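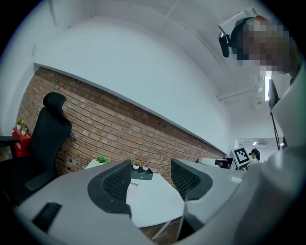
The round table by the brick wall, with two of the small pots on the green tray.

Plants in the Celau room

The plant shelf has moved out of the hallway, and the smaller pots now live in the Celau room on the second floor. Celeste Rocha repotted 22 cuttings in October and still has 5 without a home. If you would like one for your desk, write your name on the list at the front desk by Friday.

The small white pots need very little water. A couple of spoonfuls once a week is enough, poured at the edge of the pot. Please keep them on the tray so the tabletop stays dry. The plant on the red cabinet in the corner gets watered by Iona Rankin, so leave that one alone even if the soil looks dry.

The room can still be booked as usual. You may push the plants to one side of the table for a meeting, but put them back when you finish. Spare pots and a bag of soil are in the supply closet, bottom shelf. Questions go to Celeste at extension 41.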